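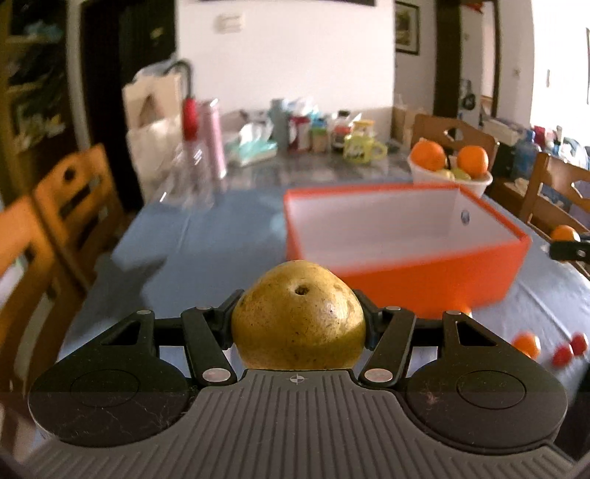
A pear between the fingertip pads, with the open orange box behind.

Nundance Hand-Held Gripper Kit – Frequently Asked Questions

Last updated 15/08/2026 by Bronisława Piątek, customer support, Foltska

On this page we collected the questions which customers send us most often before they order or rent the kit. If your question is missing, please write to us through the contact form.

Who is the kit for?

For teams who want to teach a robot arm by showing it tasks done by a human hand. Most of our customers are university labs and small companies working on picking and sorting food. You need no robot in the building to collect recordings. The arm can come later, or it can be in another city.

What is in the case?

One hand-held gripper with camera mount, two sets of fingertip pads, a charger, a small screwdriver for the finger joints and a printed guide. The camera is ordered separately, and we can fit it for you before shipping. For tasks with both hands you need two grippers. The second one can be added to the order at any time, also after you already started.

Which objects should we begin with?

We recommend fruit and vegetables from a normal shop. They are cheap, every piece is a little different, and the operator learns quickly how much force is enough. Pears are good for practice in closing at the widest point. Onions have a dry skin which moves under the pads, so leave them for the second day. Please do not start with very ripe tomatoes.

How long is one recording?

As long as the task needs, but short is better. Putting one fruit into a box is a good first task. Our guide describes 31 tasks, ordered from easy to difficult, and the first 10 can be done on a kitchen or dining table.

Do we need a studio or a special table?

No. A home or an office kitchen is fine, and many customers prefer it, as their robot will later work in such places. Leave bottles, jars and chairs where they are, if your project is about homes. Check only that the operator can reach all objects without leaning on the table.
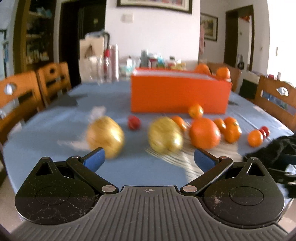

Light is more important than the furniture. Daylight from one side works well, but avoid the hour when the sun comes directly into the camera. Move the gripper calmly also between two grasps. Fast turning makes the image blurred, and the software may then reject the part of the recording where it happened. It marks such parts in yellow, and you can decide yourself to keep them or to delete them.

Which fingertip pads should we choose?

The standard pads are black. The Miltine pads are blue and softer, and they cost a bit more. For round fruit we find both suitable. Whatever you choose, please write down the pad type in the recording notes, and do not mix two types on one gripper.

How do we clean it?

Wipe the pads with a damp cloth after each session with food. The round housings at both sides attract lint, especially if you carry the gripper in a fabric bag. It does no harm to the joints, but a dry brush removes it in a minute. Never put the gripper under running water.

Is it tiring for the hand?

After longer work, yes. We advise to change the operator every hour, or to make a pause. Our trainer Kazuhiro Oshima also asks new operators to keep the elbow close to the body – it helps more than one would think.
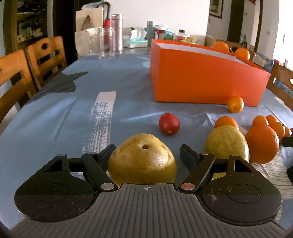
The fingers on both sides of a yellow pear, with a tomato and citrus fruit further along the tablecloth.

How many recordings do we need?

It depends on the task and on how much you change between the recordings. For one simple task with one kind of object, customers usually plan 1,000. Move the objects and the box regularly, and turn the pears so that they sometimes stand and sometimes lie on the side. If everything stays in the same place, more recordings will not help you much.

Can we rent before buying?

Yes. The shortest rental is 6 weeks, and half of the fee is taken off the price if you buy the kit afterwards. Rental places for December are usually gone early, so please write to us in good time.

Who owns the recordings?

You do. The files stay on your computer, and we see them only if you send them to us for support. Please be careful with framed pictures, letters and other private things in the background when you record at home.

Where do you ship?

To all of Canada, from our own store. For other countries please contact our partner Grigaitė, who will send you an offer with customs costs included. Spare pads and joint pins can be ordered from both of us.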